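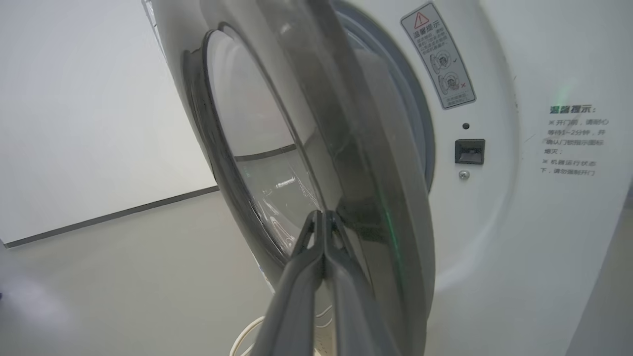

The repairer will talk on the condition that I leave his name out, which suits him because he still buys parts from the people he complains about. His shop in Pondcombe has a roller door, a kettle and a counter with a chip out of it. I had come to ask whether washing machines really are built worse than they used to be. I went in doubting it. Everyone's grandmother had a machine that ran for decades, and nobody's grandmother kept the receipts.

"You're half right to be suspicious," he said. "People remember the one that lasted. They don't remember the three their neighbours sent to the tip."

He has been fixing whitegoods since he left school, first for a service company called Virkow and then for himself. He charges $80 to come out and look, and he knows what people think of that. I put it to him that a man who is paid to repair things might be expected to say repair is a good idea.

"Sure. And the bloke on the sales floor might be expected to say it isn't. Only one of us tells you to keep your money, though. I tell people to give up on a machine most weeks."

When does he tell them? He was slow to answer and I had to ask twice. Drum bearings are his dividing line. On plenty of front loaders the outer tub used to be bolted together in two halves, so you could split it, press in new bearings and a seal, and close it up again. On many of the newer ones the halves are welded. The bearing itself is a cheap part, but you end up buying the whole tub assembly to get it.

"I had a quote go out in August, $300 for the labour and then the tub on top. She could get a new one on special for not much more. What am I meant to say to her? I said buy the new one. I wasn't happy about it."

I asked if that was proof of anything. Manufacturers say a welded tub leaks less and costs less to make, and a cheaper machine is no small thing to a family with a pile of school uniforms and a broken one in the laundry. He granted the first part. He has seen bolted tubs weep at the join. He was less generous on price.

"It's cheaper once. Then it's cheaper again six years later, when you buy another."

Six years is his figure and I could not get him to say where it came from. He doesn't keep records in any way a statistician would recognise. What he has is a run of carbon-copy job books, the current one open at number 2274, and he has never added anything up from them. When I suggested that he only ever sees the machines that fail, and so is badly placed to say how long the rest of them last, he laughed and filled the kettle.

"That's fair. Nobody rings me to say it's going well."

He was on firmer ground with the things owners do. Too much detergent was the first, and he got quite heated about it. He reckons most households could halve what they put in and never notice, except that the seal would stop smelling. Washing everything cold was the second. He has no quarrel with cold washes for the power bill, but he wants to see a 60 degree cycle now and then to shift the grease that builds up behind the drum. Leave the door ajar afterwards. Clean out the pump filter, and put a towel down first.

I had expected him to be keen on the legal right to repair, which gets a good run on the radio. He shrugged. Access to parts and manuals would help, he said, but he has heard promises before. Durrani, the wholesaler he uses, can get him most pumps and door seals in a couple of days. Control boards are another matter. Some have been discontinued while the machine is still well within its working life, and some arrive needing software he isn't allowed to have.

"They can pass whatever they like. If the board's four hundred bucks, you've got a right to be ripped off."

What about the extended warranties? He has done work under one, sold by an outfit called Anetti, and was paid late for it. He doesn't buy them himself. He also pointed out, correctly as far as I can tell, that Australian consumer law already expects an appliance to last a reasonable time, whatever the printed warranty says, and that very few of his customers have ever gone back to the store and argued.

I asked what he has at home. A front loader, secondhand, mid-priced when it was new. He has replaced the pump once and the door seal once. I asked if he would call it a good machine.

"It's all right," he said. "Ask me when the bearings go."

The phone rang at that point. It was a dryer, out past the showgrounds, making a noise the owner was trying to imitate down the line. He listened for a while, asked her to do it again, and reached for the job book.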